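About Stina Practice

Stina Practice writes house rules for people who work with robots and grippers outside of factories. We started in Dunton in November, with two desks and a strong opinion about checklists. The desks have been replaced.

Factories have standards, and plenty of them. Bedrooms and kitchens mostly have habits. Our job is to turn the better habits into rules short enough to be read by someone whose hands are full. The current handbook, known here as Todis, runs to 11 pages. An earlier draft ran to 261, and we are told it was very thorough.
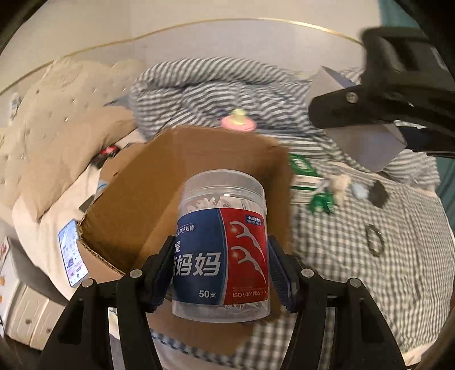

Packing work: a jar of floss picks, held upright by its lower half.

Most of Todis deals with small things. Grip the body of a container and leave the lid alone. Know where the second gripper is before you move the first. Clear a path between the item and the box, and keep your own phone out of it. If you drop something, say so in the notes, and don't go back and do a prettier version.

Rule 4 is the one clients argue with. It says the room stays the way people live in it. Beds may be rumpled. Snacks may be present. A rule that only works on a bare table gets sent back to whoever wrote it, usually one of us.

Every new rule is tried 100 times before it goes into the handbook, by people who had no part in writing it. They are free to be rude about it, and a few have a gift. The Jankauskaitė Room, our library, holds about 400 rules that didn't make it, filed by cause of death. "Too long" has its own shelf. 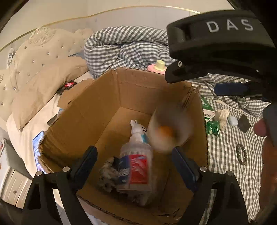

Do we need our own safety officer to use your handbook?
Most small teams manage with one person who has read it and is allowed to stop the work. That person can be anyone, as long as the others agree to it beforehand. Write the name on the front page.

We don't issue certificates, stickers or badges. What we do offer is a day on site, a marked-up copy of your current instructions - bring a strong coffee - and a second visit to see which of our suggestions were quietly ignored. Those tend to be the ones we rewrite.

The handbook was last revised in January 2024. Corrections are welcome at the Dunton office, preferably short ones.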